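Hand-Held Gripper Comparison – Pre-Session Safety and Inspection Checklist, With Comments
Site: Crichton hall, ground floor, vanity station
Units under trial: Pundamden pair and Plollau pair
Date of inspection: 10/04/2024

A quick word before the list. Both pairs of grippers are going through the same tabletop jobs at the same station so that we can compare them fairly, and the checks need to be done the same way each time too. Please read the comments as well as the ticks. I know they go on a bit, but most of them are there because I wished somebody had written them down for me back in December, when we first set up the Hundeck controller and spent a whole morning chasing a fault that was only a loose plug.

Section 1 – Station and surroundings

1.1 Vanity table stands level and does not rock when leaned on. OK
Comment: It had a slight wobble at the last inspection and I put a felt pad under one foot. It's held up beautifully, but do press on each corner before you start.

1.2 Mirror secure in its frame. OK
Comment: Give it a gentle push at the top with an open hand. No movement at all today, which was lovely to find.

1.3 Vase and card frame sitting safely on the raised shelf. OK, with a note
Comment: The flowers hang over part of the mirror on the left. I don't mind that for the trial, but the vase is glass and a wide gripper coming in high could clip it. If you're tall and tend to reach over the top, slide it back a little before you begin.

1.4 Small objects laid out in a loose row with room between them. OK
Comment: The row is the green round piece, the little black metal tool with the looped handles, the slim pink one and the clear pink ball. The ball is the one to watch, of course! If it rolls off, let it go. Lunging after it with a gripper in each hand is how people hurt their wrists.
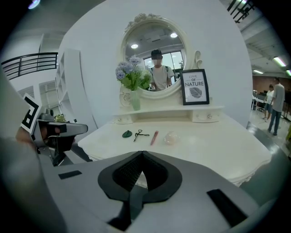

1.5 Walking space behind the operator kept clear. OK
Comment: People do come and go on this floor, and that's fine, as long as they go the long way round. An operator looking down at the tabletop won't see anybody coming up from behind.

Section 2 – Gripper bodies and fingers

2.1 Soft pads firmly seated, no tears or lifting edges. OK
Comment: Run a fingertip along the ribs on the inside of each pad. The Plollau pads have done 2,930 closes by the log and the Pundamden pads 2,205, and I was pleasantly surprised at how well both are wearing. There is a faint shine on one Plollau pad near the point. Leave it for now, but look at it again next time.

2.2 Fingers open and close fully without sticking. OK
Comment: Do 11 slow closes on each unit before the session. The Pundamden has the lighter trigger and I find it kinder on the hand over a long run, though the Plollau gives you a better feel for something thin, like the pink stick. Other people may well feel differently, so please write your own impressions on the back of the sheet.

2.3 Handles clean, dry and free of sharp edges. Attention
Comment: One Pundamden handle has a small raised seam where the thumb rests. I've smoothed it down with fine paper and it's all right for now – tell me if it bothers you.

Section 3 – Markers and cords

3.1 Marker faces clean, flat and firmly mounted. OK
Comment: Wipe with a dry cloth only. A lifted corner will throw the tracking out well before you notice it by eye, and then we have two pairs of grippers that can't be compared with one another.

3.2 Cords checked along their full length for nicks and kinks. OK

3.3 Cords kept clear of the fingers and the objects. Attention
Comment: I'd call this the weakest point in the whole setup, and I'd like everyone to take it to heart. With both hands working over the tabletop, it's very easy to lose track of a thin black cord in front of you, and it will happily loop across the white surface right where you mean to put something down. 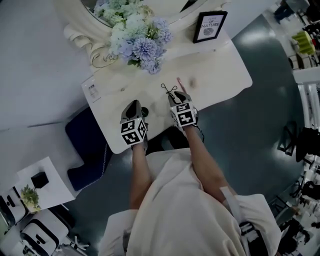 My own habit is to stop between tasks, lower both hands and follow the cord back with my eyes before I pick anything up again. It takes a few seconds and costs the trial nothing. I'd also like to try a short clip on the forearm, which may suit the Plollau better, as its cord is the stiffer of the two.

3.4 Loose sleeves and straps kept away from moving parts. OK
Comment: Wide sleeves are fine if they stay pushed up to the elbow. Check your straps as well, and tuck in any long ends.

Section 4 – Operator comfort

4.1 Break taken after 40 minutes at the station. OK
Comment: Please take it even if you're feeling fresh. Looking straight down for that long is hard on the neck, and tired hands grip harder, which muddies the comparison.

4.2 Chair tucked in to the side of the table when not in use. OK

4.3 Operator knows how to stop the Hundeck controller. OK
Comment: Ask them to show you. A nod doesn't count.

Result: Fit for use, both pairs. Items 2.3 and 3.3 to be looked at again before the next session.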